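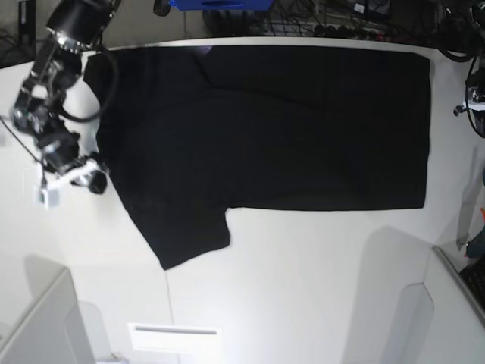
Cuautle gets co-op mode and a new map in free update

News | Reviews | Guides | Forum

September 16, 2024

The small puzzle and digging game Cuautle has received its biggest update until now. The studio Clundley released it this morning for PC, and the console version will follow when the testing is finished.

The main addition is a co-op mode for two players. Both can play on the same screen or over the internet, and the host keeps the saved progress. The second player can leave at any moment without stopping the game, but everything he or she has collected stays in the host's world. Some players on the forum already asked if this will change. Clundley answered that it is looking at the question, and did not promise a date.

There is also a new map, named Jedport. It is a flooded harbour town with 62 rooms, and most of them can be reached only after you have learned to hold the breath longer. The old maps are not changed, except for the colour of the lamps, which many people found too dark. 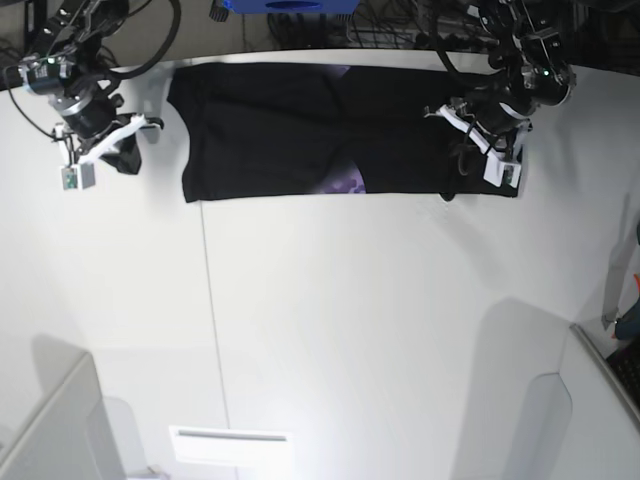
The update costs nothing for owners of the game. It needs 1,185 MB of free space, and the studio advises to make a copy of your save file before you install it. Players who used unofficial mods should remove them first — the game will start with them, but the inventory can become empty.

Clundley also fixed the well-known error with the rope, where the character was hanging in the air after a jump. The list of smaller repairs is long and can be read in the main menu, under "Changes".

Cuautle came out in May and was made by a team of six people. The next planned work is a level editor, so players can build their own mines and share them. A first test of it will be open to 3,000 players, and the sign-up page is already in the game's menu.

Recent items
- Cliltstead: our first hours with the farming demo
- How to find every lamp in Cuautle
- Handheld consoles: which games save the battery?
- Forum favourites of the month

Contact | Copyright 2024 | Back to top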